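Workspace & Facilities | Textbook Chapters

Chapter 3
The Desk and Everything Hanging Off It

I started my working life under a desk. I mean that pretty literally — my first paid job was crawling around on the carpet at a firm called Heker, pulling network cable through furniture that had never been meant to have cable pulled through it. I was nineteen, I had a flashlight in my teeth most of the day, and I learned more about how people work from down there than I ever did from sitting in meetings about office design later on.

So this chapter begins on the floor. In Chapter 2 we drew rooms from above, with neat rectangles for desks and little circles for chairs, and I hope you had fun with that (I still do, I have drawers full of those plans). A plan leaves out nearly everything a person will bump into, though. It won't show you the power brick that sits exactly where your left foot wants to go. It won't show the monitor lead that is four inches too short, so the monitor lives forever at the wrong end of the desk and its owner goes home with a stiff neck.

What I want you to get from the next thirty or so pages is the habit of looking at a workstation as one thing. Desk, chair, screen, keyboard, cables, whatever's stored nearby. We tend to buy these separately, from separate catalogs, often out of separate budgets, and then we act surprised when they don't get along.

Words you will need

Workstation: the desk and everything a seated person touches or reaches for during ordinary work. I include the floor under the desk. Some authors don't, and you'll see their definition in the readings for Chapter 5.

Slack: the extra length in a cable, between what the run needs and what you've got.

Drop: the point where a cable leaves the desk surface and heads for the floor.

Foot zone: the space under the desk where feet, chair base and casters all have to move. On a plan I shade it light gray. Students forget it constantly, and I forgot it too for my first couple of years.

Reach zone: the part of the desktop you can get to with your elbows more or less at your sides. The keyboard belongs here. So does your coffee, whatever the office manager tells you.

The Guta job

Let me tell you about the building that got me writing this book. Guta was a small translation company that moved into a former print shop, and they asked me in January to look at why everybody hated the new place so much. They had spent good money! The desks were nice, the chairs were better than mine, the light from the old shop windows was lovely. Rent was 3324 a month, which the director mentioned to me so many times I can still hear him saying it.

I walked the room for a morning and couldn't see it. Then I sat down at one of the desks to write up my notes and rolled backward to get my bag, and my chair stopped dead on a cable. I lifted the front casters over it. Rolled back in, stopped again, lifted again. When I looked along the row I saw two other people doing the same little hop, and neither of them looked down while they did it. They'd stopped noticing.

That hop is what I now ask all my students to watch for. You can call it an accommodation if you're writing a report, but I like "hop" because it reminds you that somebody's body is doing it. People will make a small awkward movement hundreds of times a week before they complain, and when they do complain it's usually about something else. At Guta they complained about the coffee machine and the color of the walls.

Bartosz Lis, who ran facilities for them on top of two other jobs, had already bought a whole carton of plastic cable clips. They were in a cupboard, still sealed. He told me he'd never found a time when he could get everyone to stand up. I've thought about that a lot, and it's the reason Section 3.4 deals with scheduling before it deals with hardware.

Where slack comes from

Cables come in standard lengths and rooms don't. You measure a run, you find that the next size up is a good deal longer than you need, and you buy that one, as you should — a short cable pulls on its connector and sooner or later something gives. The leftover has to go somewhere. Multiply that by a screen, a keyboard, a phone charger, a network line and a lamp, and a perfectly sensible person ends up with a surprising amount of spare cable at a single desk.

Most of us then do one of these things with it: push it to the back of the desk, let it fall on the floor, or wind it into a loop and hang the loop off the desk edge.
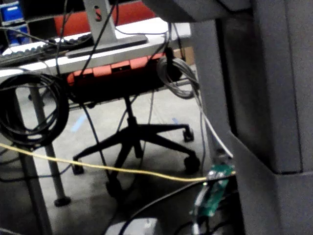 I've gone back and forth on hanging coils over the years. Early on I was dead against them. I thought a loop off the edge of the desk was just a mess that had been lifted up a bit, and I wrote something fairly rude to that effect in a handout I'm glad you will never read. These days I'm softer. A coil that hangs clear of the foot zone is doing something useful, it's keeping that length off the floor and away from the casters, and when a machine has to move across the room next week you've got the length right there. It goes wrong when the loop sags. A stiff cable wants to open up, gravity helps, and the bottom of the ring creeps down toward where the chair needs to go.

So look at the lowest point. Whenever you assess a hanging coil, ignore how tidy it looks at the top and find where it bottoms out. Then find the widest circle the chair base can sweep when somebody turns in the seat. If those two overlap you have a problem, or you will by summer.

Chairs have feet too

The five-star base is everywhere in offices, and for good reason, it's hard to tip. It also takes up more floor than people expect. The seat is what we see, so the seat is what we plan for, and meanwhile five arms with a caster on the end of each are turning around underneath like a slow fan. When you draw the foot zone, draw it for the base and then add room for the person to push back and stand.

Casters pick things up. Hair, thread, tape, bits of cable tie. At Guta I flipped one chair over and found a caster wound so tight with packing string that it had quit rolling, and the man who sat in it thought the floor sloped. Put "turn the chair over" on your site checklist, in ink.

The top of the desk

Cables on the desktop get less attention than cables on the floor, since they don't trip anyone. They still cost something. A lead lying over a keyboard has to be moved before you type, and then it slides back, and you move it again. That's another hop, done with the fingers this time! Monitor stands with an opening in the post help a lot here if people will thread the cables through, and in my experience plenty of people don't know what the hole is for. Show them. It takes a minute and they're usually delighted.

Storage belongs in this conversation as well, even though it gets its own chapter. Bins and boxes drift toward desks. A cardboard box that came with some piece of equipment stays next to the desk "until we're sure it works," and a year later it's furniture. Write down every box you find, and ask who would miss it.

A word about budgets

The Sobczak office, which we'll follow through the rest of Part One, had 2470 to spend on the whole refit, and 1000 of that was spoken for before I arrived. I picked it for this book on purpose. Most of you will work with rooms like that, with the furniture already bought and the outlets already in the wrong wall. The Karkus showroom in Part Two had a much easier time of it, and frankly I learned less there.

Before you read on

Go sit at a desk that isn't yours, with permission please, and stay for a quarter of an hour. Do some ordinary work. Roll back and stand up when you'd normally stand up. Keep a sheet of paper next to you and make a note whenever you lift, nudge, untangle or step over something. Then get down on the floor and look at the same desk from caster height, and sketch it from there. The sketch doesn't have to be good. Mine look like spaghetti.

Bring the sheet and the sketch to the session on Section 3.2, where we'll use both to lay out our first drop.

3.1 Measuring the Foot Zone

You'll need a tape measure, some chalk or low-tack tape, and a chair with its own desk. Start with the chair pulled all the way in, as if you were typing, and mark the floor at the tip of each arm of the base.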